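Galden swap shop gets its room back

27/11/2024

Good news for anyone in Galden with a drawer full of odds and ends! The swap shop on Kamville Road is staying open through the winter after all, and I couldn't be happier (my closet might feel differently).

I stopped in to see Parveen Cassim, who told me the new lease was signed last week. The rent is going up by 40 dollars a month, which stings a bit, but the bake sale brought in $443 and that covers the first stretch nicely.
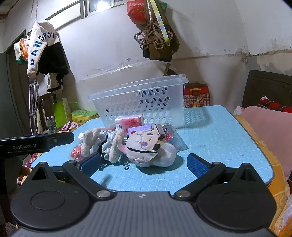
The rules are the same as before. You bring up to five things, you take up to five things, and please, no more jigsaw puzzles until February because the shelf is bowing. Kids under 18 need a grown-up with them for the kitchen stuff.

Shahnaz Marikar is also starting a mending table on the first evening of each month, and she says beginners are very welcome. I've got a coat with a busted zipper that's going straight in the bag!

Doors open at ten, and the side entrance is the one to use while they fix the front step. Parking's still free behind Stadside.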